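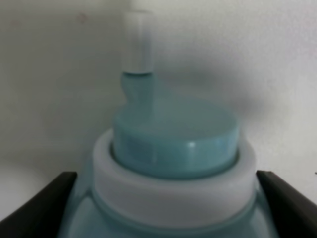
Bench notes, March: the caps and collars day

I finally got a decent stretch at the small table and used it to go through the dispensing bottles, which I've been putting off since before the Sastport order came in. The teal one is the one I keep coming back to. Thick white collar around the neck, teal cap sitting up inside it, grip lines around the side of the cap. I like the collar a lot! It gives your thumb somewhere to go, and on the plain-neck ones from Durnside I'm always squeezing the shoulder by accident when I turn the cap.

What I still don't like is the mold seam just under the neck. It's faint and you'd never notice it on a shelf, but a label that rides up high goes right over it, and then you get that little ripple. Chiến says move the label down and stop fussing. He's probably right (he has been labeling things longer than I have), but I'd like to try one of the softer label stocks first. I put it on the list for next time.

Cap torque: I did 5 bottles by hand, open and close, until my wrist got bored. No cross-threading. One felt gritty on the first turn and then was fine, so I wiped the thread and moved on. I wrote 73 on a strip of tape and stuck it to the bottom of that one so we can find it again. Please don't peel it off.

Second half of the session was the mixed table, meaning the odds and ends Catriona wants sorted for the new supply drawers. 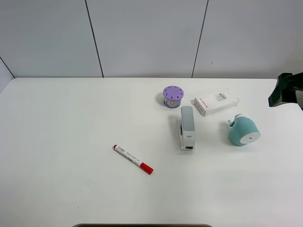 Bodico Workshop / Packaging and Small Goods Team

The stapler and the small purple tub were both out, and the long white box with the label on top. My job was to decide what lives where, and I changed my mind about every one of them at least once.

Stapler: light gray on top, white below. Top drawer, front. I know Catriona wants it with the paper stuff, but we all go looking for it at the packing end and then it stays there anyway, so let's give up and make that its home.

Purple tub: small, round, flat lid with notches around the rim, cartoon graphics on the body. I tried it in the deep drawer and it vanished behind everything, so it's going on the open shelf at eye level. The color makes it very easy to find, and I'd like to see if we can get the same idea going for the other small containers (colored lids? I have opinions, ask me at lunch).

White box: has its printed label on the top face, so it needs to be stored with the top showing. Sounds obvious, but the last batch all went in on their sides and Chiến had to pull every one out to scan it. Drawer 2, flat, label up.

Still to do:
- ask Şimşekoğlu if the collar comes in the smaller neck size, and what the lead time is
- softer label stock, try it on the teal bottle over the seam
- new drawer tags, printed this time, my handwriting is a disgrace
- look up what we paid on order 239 before I ask for more bottles

Stopped at 4:30. Left the drawers half labeled, so go by what's written on this page until I get the tags done.

Recent entries
Drawer dividers, second try
Durnside plain necks: thumb complaints
Tape that leaves gunk and tape that doesn't
Sastport order, packing notes
Where did the good scissors go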